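Sketby – bedroom notes

Hi! I'm Vaida, and these are the notes that go with the bedroom folder of Sketby, my collection of pictures of ordinary housework. The kitchen folder has its own readme, so go there if you want dishes.

The bedroom part is mostly clothes and bedding: shirts on and off hangers, pillows, sheets, the odd wardrobe door. There are 1,859 pictures in it right now, sorted into 4 subfolders by chore (hang, fold, make-bed, put-away). I didn't steam anything or pull the sheets tight first – I wanted beds that look like beds!

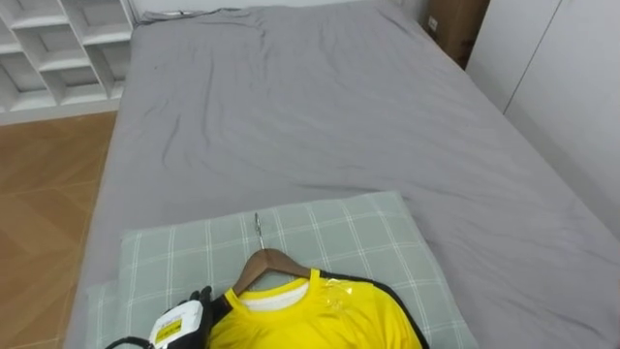

Hangers get their own tag, and so does whatever is on them. If a shirt is lying on a pillow I tag the pillow too, even when it's mostly covered. Siiri Vanags went through the tags in version 2 and fixed a lot of my "blanket" mistakes (a fitted sheet is "sheet", never "blanket", sorry Siiri). Colors are just what we'd call them out loud, so you'll find both "gray" and "light gray" and they may well overlap.

Still to do: socks, and a proper split between shirts and sweaters. I'm hoping to have those in by November.

Questions or wrong tags: write to Vaida Koppel, Sketby | © Sketby | Back to top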